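Ce guide décrit la préparation d'un dossier d'achat pour une cellule de manipulation robotisée, depuis la validation en simulation jusqu'à la demande de devis. Il s'adresse aux services techniques qui disposent déjà d'un modèle 3D de leur local. Le cas suivi est celui du site de Clenenley, où l'on étudie la manipulation de modules insérés en façade d'armoire.

Version du 12 juillet 2026 - rédaction : Iason Andreadis, relecture : Yuxi Xie.

# Chiffrer une cellule de manipulation avant l'achat

## Prérequis

- le modèle 3D du local et des armoires, à l'échelle 1 ;
- le modèle du bras envisagé et celui d'une pince à deux doigts ;
- un relevé des façades : entraxes, saillie des poignées, jeu entre modules ;
- le modèle de tableur « Budget cellule », avec les onglets Matériel, Intégration, Exploitation et Réserve.

Les cotes relevées sur plan ne suffisent pas. À Clenenley, l'écart entre le plan et l'armoire installée atteignait 4 mm sur l'entraxe, de quoi changer la référence des doigts. Mesurer au pied à coulisse et reporter la valeur mesurée dans le modèle.

## Étape 1 - Fixer l'ouverture utile de la pince

L'ouverture utile se calcule à partir de la largeur du module le plus large, augmentée du jeu d'approche de chaque côté et de l'épaisseur des patins. Ne pas retenir l'ouverture maximale du catalogue : elle est donnée le plus souvent doigts nus.

Placer le bras simulé face à la rangée, doigts ouverts, et relever trois valeurs :

1. la distance entre les faces internes des doigts ;
2. la distance entre l'extrémité des doigts et la façade ;
3. l'angle d'approche par rapport à la normale de l'armoire.

Un angle d'approche important réduit l'ouverture réellement disponible. Si la valeur devient insuffisante, deux solutions existent : une pince de classe supérieure ou un bras de plus grande portée. La première est presque toujours la moins chère et doit être chiffrée d'abord.

Enregistrer la vue de la caméra de poignet pour chaque pose d'approche et la joindre à la fiche de calcul.

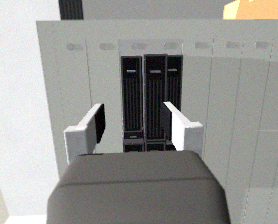 ## Étape 2 - Choisir les doigts

Le prix des doigts est faible devant celui de la pince, mais leur délai est souvent plus long. Les commander en même temps que le bras.

| Poste | Doigts standard | Doigts sur mesure |
|---|---|---|
| Étude | aucune | à la charge du client |
| Délai | sur stock | 4 semaines |
| Rechange | par paire | par lot de 3 paires |
| Garantie | fabricant | à négocier |

Le fournisseur consulté pour Clenenley est Laler pour les doigts et Karance pour la pince. Demander à chacun un plan d'interface coté avant de signer. Un perçage incompatible impose une plaque d'adaptation, qui ajoute de la longueur au poignet et diminue la charge admissible.

Pour les poignées étroites, tester aussi la pose doigts resserrés. Les extrémités doivent pouvoir se présenter devant la façade sans que le corps de la pince touche les panneaux voisins. Vérifier ce point avec le détecteur de collisions du simulateur, jamais à l'œil seul : la perspective de la caméra de poignet écrase les distances dans l'axe. 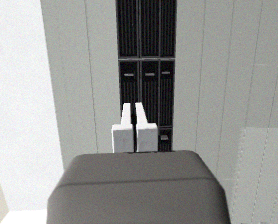 *Figure 2 - Vue simulée : doigts rapprochés, sans pièce en prise, devant la colonne de panneaux noirs nervurés.*

## Étape 3 - Remplir le budget

Saisir les montants hors taxes, sans arrondir. Pour mémoire, le poste « doigts et patins » de Clenenley a été inscrit à 2157 €, rechange comprise.

Les lignes suivantes manquent fréquemment dans les premiers jets :

- le changeur d'outil et son câblage ;
- la licence du simulateur au-delà de la période d'essai ;
- la fixation au sol et l'étude de charge du plancher ;
- l'analyse de risques de la cellule complète ;
- la formation des opérateurs de maintenance.

L'analyse de risques porte sur la cellule installée. Celle que le fabricant fournit pour le bras seul ne la remplace pas. À Clenenley elle a été confiée à l'intégrateur Pintér, sur une ligne séparée du devis, ce qui permet de comparer les offres à périmètre égal.

## Étape 4 - Définir l'essai de réception

Le critère de réception se rédige avant la consultation. Formulation retenue :

> 100 cycles consécutifs d'extraction et de remise en place, sur l'armoire réelle, sans reprise manuelle.

Préciser ce qui constitue un échec : module mal verrouillé, contact avec un module voisin, arrêt de sécurité non commandé. Prévoir aussi le cas du module livré avec une poignée hors tolérance ; il est écarté de l'essai et consigné.

La simulation ne vaut pas réception. Elle valide la géométrie et les trajectoires, mais le frottement des glissières et l'effort d'extraction doivent être mesurés au dynamomètre sur le matériel.

## Étape 5 - Envoyer la consultation

Joindre au dossier :

- les fiches de calcul de l'étape 1, avec leurs vues ;
- les plans d'interface ;
- le tableau des efforts mesurés ;
- le critère de réception ;
- le calendrier souhaité, ici une mise en service en janvier.

Ne pas transmettre l'onglet Réserve. Demander une validité d'offre de 3 mois au minimum et faire chiffrer séparément la deuxième pince, en option ferme.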